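The Cloth Basket, Reconsidered
Cleaning cloths are the least organized textile in most homes. A few habits and the right bin will fix that.

September 12, 2024

Bath towels get a shelf. Sheets get a closet. Cleaning cloths, which are handled more often than either, usually get whatever space is left: the cabinet under the sink, the top of the dryer, a plastic bag hung on a doorknob. The result is a supply that can't be checked at a glance and a wash cycle that depends on memory.

The subject came up in August, when we asked readers how they store their household cloths. We received 2,475 replies. Of these, 2,281 came from people who keep all their cloths in a single container, clean ones mixed together regardless of use. Only 94 fold them. The rest use a drawer, a hook rail or a system they described at length but which we could not classify.

What follows is based on those replies and on our own trials with four product lines: Erance, Telulus, Paiva and Sunura. Each sells open-topped bins in the size range suited to cloths. We do not rank them. The differences that matter are differences of construction, and most of them can be judged in a store with the bin in hand.

Walls and airflow

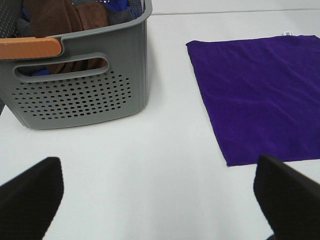
A microfiber cloth holds a large amount of water for its weight, and it will go into storage slightly damp more often than its owner believes. Wall construction therefore deserves attention before color or price. In a solid-walled bin, air reaches only the top layer. In a perforated one, it also reaches the sides of the pile. The gray basket with small round holes in staggered rows across the lower part of its front is a typical version of the second kind, and the long oval grip above the holes gives another opening, wide enough that the brown cloth inside shows through it. Hole size is a compromise. Large holes move more air but catch hems and corners, and a cloth snagged from inside tends to be pulled until something tears. Small holes catch less and collect more lint. Brush them out from the inside when the basket is empty.

Perforation has a second drawback. Drips go straight through. A perforated basket on an untreated wood shelf needs a tray or a mat under it, and the mat needs washing on the same schedule as the cloths.

Solid bins are better for cloths that are completely dry and used seldom, such as those kept for glass or for polishing. They keep out dust from the sides and wipe clean in one pass. We found no reason to pay for a lid on either type. A lid slows drying and adds a step every time a cloth is taken, and the step is the first thing a household drops.

Size

Bins are often sold by volume, which is of limited help. Two bins of equal volume may hold the same cloths very differently. Measure instead the floor of the bin, inside, at the bottom. Walls that lean outward toward the rim make a bin look larger than its usable base.

A cloth folded to a rectangle should lie flat on that base with a finger's width to spare on each side. If it must be bent to fit, the stack will lean and then fall. If the spare width is much greater, the stack will slide when the bin is carried, and the folding will have been wasted.

Depth should match the number of cloths used between washes, with a small reserve. A deep bin encourages a deep pile, and the cloths at the bottom of a deep pile are rarely used. Several readers reported owning cloths they had not seen in years. 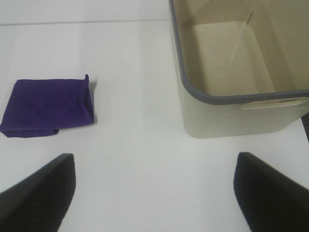
A folded purple cloth and an open bin with a dark gray rim. Compare the cloth with the floor of the bin before building a stack.

Rims and grips

The rim carries most of the load when a bin is lifted. A thick, rolled or banded rim resists flexing, and flexing is what eventually cracks the corners. Press the middle of each long side inward with a thumb. If the wall moves easily, the bin is suited to a shelf and should not be carried full.

Grips come in two common forms. A slot molded into the wall is strong and cannot come loose. A separate handle insert at the rim is more comfortable but should be checked for play. Twist it lightly. Any movement in the store will be greater after a season of use.

Slots placed just below the rim keep the hand above the contents. Slots placed lower allow a better hold but let soft items push out through the opening when the bin is overfilled. Where a bin will stand on a high shelf, the lower slot is preferable because it can be reached from below.

The fold

Folding is the part of the system that readers resist most. Among those who left comments, 109 said that cleaning cloths were not worth the trouble. We would agree if the purpose were appearance. The purpose is access. A crumpled pile has to be dug through; a stack or a row can be read from above.

The method is short. Work on a clear, hard surface at waist height. A bed is too soft to hold a crease, and a sofa arm is too narrow.

Lay the cloth out with the care label facing up. Smooth it from the center toward the corners with the flat of the hand. Fold it in half, matching the two far corners first and the near corners second. Fold it in half again in the other direction. Press once along each crease.
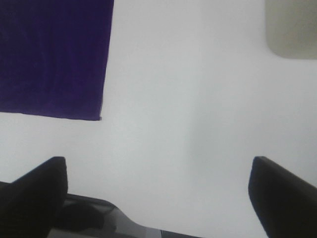

A smooth, pale work surface. Any plain, hard top will do for folding.

For a stack, stop there. For a row of upright cloths, fold in thirds once more and stand each one on its last crease. Upright storage needs a bin that is at least two-thirds full, or the cloths will slump. In a half-empty bin, use a stack.

Microfiber behaves differently from cotton at this stage. The pile grips itself, so a misaligned layer will not slide into place with a tug. Lift it and set it down again. Cotton terry slides more readily and can be corrected on the table, but its thickness makes a third fold bulky. For heavy terry, two folds are enough.

The corner that will not lie down

The commonest fault is a loose corner. One layer has shifted, a flap sticks up or out, and the side with the flap is thicker than the other. One such cloth does no harm. In a stack, each one adds height on the same side, and the stack tilts.

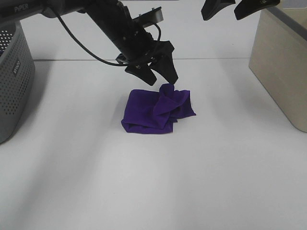

The usual cause is a cloth that was not square to begin with. Repeated hot washing and hot drying shrink the stitched hem at a different rate from the body of the cloth, and the edges draw in. A cloth in this state cannot be folded with all four corners matched. Choose the straightest edge, align everything to that, and turn the surplus inward on the final fold so that it is held inside. Place the cloth in the bin with its neatest folded edge facing out.

If the hem is so tight that the cloth cups when laid flat, retire it to dirty work. Bike chains, paint drips and grill grates do not require a square cloth.

Color and use

Sorting by color is widely recommended and widely abandoned. In our view the failure lies in using too many categories. Two are workable for most homes: one color for the bathroom and floors, another for everything else. A third, for glass, is justified where glass cloths have a different weave, and in that case the weave already identifies them.

Dark cloths hide stains, which is an advantage in the bin and a disadvantage in the wash. Inspect them under good light. Light cloths show wear sooner and are easier to retire on time. Strong colors such as deep red, royal blue and purple should be washed separately for the first few cycles, whatever the packaging claims.

Washing

Wash microfiber with other microfiber. Cotton sheds lint, and microfiber holds it. Use less detergent than the measuring cap suggests and no fabric softener, which coats the fibers and reduces pickup. Dry on low heat or on a rack.

Used cloths should never return to the clean basket, even briefly. A second container is the simplest remedy. It should differ from the first in color or shape so that the two cannot be confused by a person in a hurry. A perforated basket is the better choice for the used side, where the moisture is greatest, and a solid bin is adequate for the clean side.

Placement

Put the clean bin where cloths are taken and the used bin where they are dropped. These are often different rooms. Readers who kept both containers in the laundry area reported more cloths left on counters than those who kept the used container in the kitchen.

Leave a hand's width of clearance above the rim. Less than that, and the bin has to be pulled out every time, which wears the shelf and tips the stack. If the shelf spacing cannot be changed, choose a shallower bin and keep the reserve cloths elsewhere.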